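Kieran had been on at me for months to come and see what they get up to in Mureck, so when the lab finally announced a visiting day I booked the train that same evening. I write mostly about coffee and kitchens on this blog, so you may wonder what I was doing at a robotics group. Well, they work on kitchens too! Just very, very slowly.

Sunday, February 7, 2021 was gray and slushy, and I walked from the station with my hood up the whole way. The group is called Feltier and has the second floor over a closed-down print shop. Yasmine Shehata met us at the door with name stickers and a big tray of date cookies (her aunt's recipe, and I had three before the first talk even started). There were a few students, a couple of parents, a retired dentist who asked better questions than I did, and me.

Kianoush Kazemi gave the opening talk. He is the one behind the method they call Vendano, and I will do my best with it. Normally you teach a robot arm a kitchen job by showing it the same job over and over, with everything in its proper place. Feltier went the other way. They do fewer demonstrations and they leave the counter the way real people leave it, with the tea bags, the chips, the toaster, the spoon in the canister. It looked a lot like my own counter, to be fair!

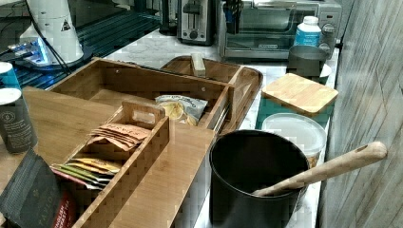 The training set for the whole project is 3349 short demonstrations. Kianoush said that number with a sort of tired pride – every one of them was guided by a person, and Ashok Sandhu did so many of them that he now reaches for his own mug in a funny, careful way. The part I found really interesting is that they cut each demonstration into little pieces (reach, touch, move, let go) and the robot learns the pieces separately. Then a second bit of software learns which piece should come next. So if something has been shoved over to one side, it can try "reach" again and doesn't have to start the whole job from the top.

Then the result, which got a slide all to itself. They ran 200 trials with the clutter moved to places the robot had never been shown. The older method, trained on the same demonstrations, failed 41 of them. Vendano failed 17. The dentist wanted to know if those were all the same kind of failure, and no, they weren't: most of the Vendano ones came from packaging. Bags crumple, they shine, they slide, and they never look the same twice.

Kianoush put up the view from the small camera at the gripper so we could see what the software has to go on.

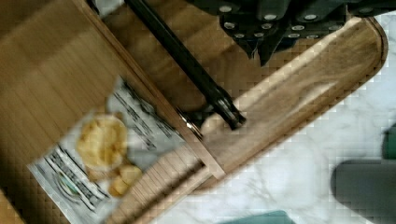 Wrist camera view, with a snack wrapper on the board and the black rod of the gripper over it.

I stared at that for ages. You and I would know a snack in a wrapper from across the room, but try reading a single word on it from there! Gholamreza Mahmoudi, who looks after the vision side, told me they throw away a lot of detail on purpose to keep things quick, and that the trick is working out how much you can lose before the arm gets confused. He has a chart for this. He has a chart for most things, and I got to see plenty of them over lunch (lentil soup, very good, a bit short on bread).

After lunch we went through to the kitchen itself in groups of four and stood behind a line of yellow tape. I had expected it to be louder. You hear a soft whirr and somebody typing, and that's it. Yasmine talked us through wooden blocks, which they use a lot because a block is the same shape every day and gives them something to compare the bags against.
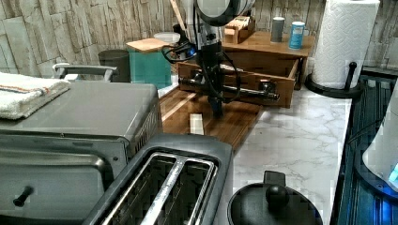

I asked Ashok what he would fix first if he had another year, and he said drawers, straight away. A drawer only wants to go one direction, and if the arm pulls a tiny bit crooked it jams. They have started a follow-up project on exactly that, named Fallahi, and he hopes to have first numbers ready for the next visiting day.

A couple of practical things if you'd like to go. It's free but you have to sign up by email, the stairs are steep and there is no elevator, and the only café near the station closes at two on Sundays. I missed it by five minutes and ate one of Yasmine's cookies out of my coat pocket on the train home.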